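To: Senga Hepburn, Willermont
From: Ha-rang Jin
December 18, 2023
Re: Killora sorting cell, upkeep and setup

You asked whether the cell is ready for the 2000-cycle run. My answer is no, though it's closer than it was in May.

**Setup.** Both arms are bolted to their plates and Han-gyeol has re-torqued them. The table is still papered and gridded with blue tape. I was told the grid would let us put the plates back in the same spot every time. I have my doubts - tape lifts, and some of the lines don't meet. I'd sooner pay for a printed mat.

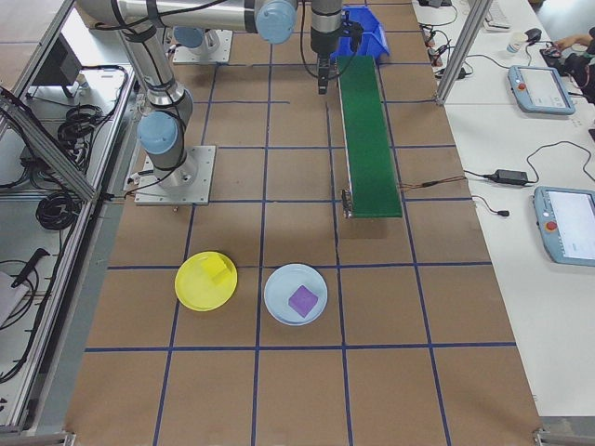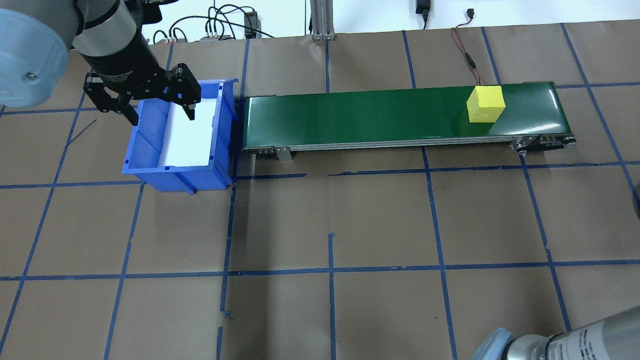
*Killora cell: blue bin, green conveyor and two-finger gripper, seen from two sides.*

**Gripper.** Zeyu swapped the fingertip pads and reset the opening width. The supplier, Jeon, says pads last 800 hours. Ours were worn well before that, so please don't budget on their number.

**Conveyor.** Yu-na re-tensioned the belt and cleaned both rollers. It tracked straight for 20 minutes, then crept toward the rail. She blames the roller bracket. I think the belt was cut slightly out of square, and we've asked Samia for a new one at their cost.

**Cables.** The runs behind the table are still untidy. Fixing them means a full shutdown, so it's been put off 3 times. I don't want it put off again.

**Money.** The pads came out of the maintenance line. A mat and proper cable trays would not fit in what's left. I'll send quotes separately, and I'd ask that the long run not be booked until the belt is replaced.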